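How to Sort Small Desk Items into a Clear Open-Top Bin

Posted March 14, 2021 by Fadime Eren
Filed under: Desk and Shelf
Times viewed: 2,647

This procedure covers the small loose things that collect on a desk: tape, pens, charms, packets, small bottles, cups and soft toys. It uses one long clear plastic bin with an open top. Drawer storage is covered on a separate page.

What you need

- One clear or frosted plastic bin, rectangular, no lid
- A dry cloth and a slightly damp cloth
- A paper bag for trash
- An envelope for papers that have to be kept
- A tape measure

Choosing the bin

Measure the depth of the shelf or cubby before you buy. The bin I use as a reference is the Bandeck long tray, 400 mm on the long side. The Skadolow one is slightly taller and works equally well on a desk, but the extra height is a nuisance under a low shelf. Leave a hand's width above the rim or you will have to pull the bin out every time you want a pen.

Frosted plastic hides dust and scratches better than fully clear plastic. Shapes and strong colors still show through the near wall, and in practice this is enough to find things. Bins with small feet at the corners are easier to lift off a smooth desk. Check that the feet sit level, as one short foot will make the bin rock.

Step 1. Clear the working area

Move everything to one side, then wipe the desk in the direction of the grain. Use the damp cloth first and the dry one after. Set the bin across the middle of the desk with its long side toward you. Keep the strip in front of it free for staging.

Step 2. Stage the smallest things first

Bring small items to the front strip a few at a time. Handle these before anything bulky. Small items placed last tend to end up under a bowl or behind a bottle.

Lay a roll of tape on its side with the opening up. It will not roll in this position, and the hollow center can be checked for scraps before the roll goes in. Fold the free end of the tape under by 8 mm so that you can find it again.

Charms and ornaments with a cord need separate handling. Keep the cord clear of the tape and lay it out in a loose curve. A cord that goes into the bin in a heap will pick up everything near it.
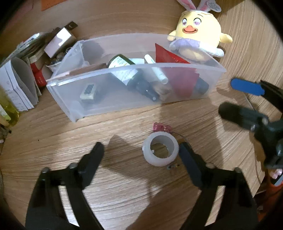 Bozkurt wrote in to say that tape should never go in an open bin at all, as the side of the roll collects lint and the edges of the tape stop sticking. A closed tin was the suggested alternative. I agree for tape that is used less than once a month. For tape in regular use, the open bin is acceptable, and wiping the bin as described under Maintenance keeps most of the lint away. A small zip bag is a reasonable compromise.

Step 3. Load the bin

Work from the back wall forward.

1. Put bowls and other wide, rigid pieces into a back corner. A bowl in the corner uses space that flat items cannot.
2. Stand paper packets upright. Packets laid flat get covered and forgotten.
3. Lay glass bottles on their side only if the cap is tight. Turn the cap by hand before loading. If there is any doubt, stand the bottle outside the bin.
4. Put rings, ropes and other soft, bendable shapes at one end, where they can take up the leftover space.
5. Lay long thin items across the top, last.

Stop when the contents reach the rim. A bin piled above the rim cannot be slid under a shelf, and whatever is on top will come off when it is moved.

The Bandeck tray bows slightly along the long sides when it is overloaded. For a shelf in daily use I keep the contents under 200 g for each compartment if dividers are fitted. Without dividers, put the heavier pieces at the two ends and keep the middle light.

Step 4. Deal with what stays outside

Some things do not belong in the bin. Tall bottles stand to one side. Plush toys go next to the bin, leaning against something firm, with any tags turned outward if you want to read them. Papers and envelopes can be stacked behind, but treat that stack as temporary. It should be sorted the same day - left alone, it becomes the new pile.

Egg cups, pom-poms and similar light pieces are usually the last ones on the floor of the cubby. Decide on each one before you put the cloth away. Crumbs should be brushed toward the front edge and caught in the paper bag.

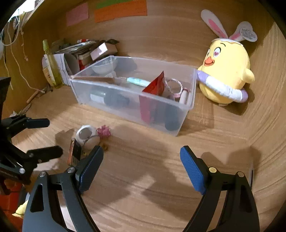
Clear bin in the cubby, bowl in the back-left corner and braided ring at the right end.

Maintenance

Empty the bin completely once a month. Wipe the inside with the damp cloth, then the dry one, and pay attention to the corners, where grit settles. Do not use a scouring pad on frosted plastic. It leaves shiny patches that cannot be removed.

Reload in the same order as Step 3. If an item has not been used since the previous cleaning, move it to a drawer.

Troubleshooting

Bin slides on the desk: check the feet for dust, then fit a thin strip of shelf liner underneath.

Bin will not fit back in the cubby: something is lying above the rim, usually the last long item. Lay it diagonally.

Small items keep sinking to the bottom: use a shallow insert. The Weddale insert fits both trays mentioned on this page and lifts out in one piece.

Revision note: the section on dividers will be expanded in April.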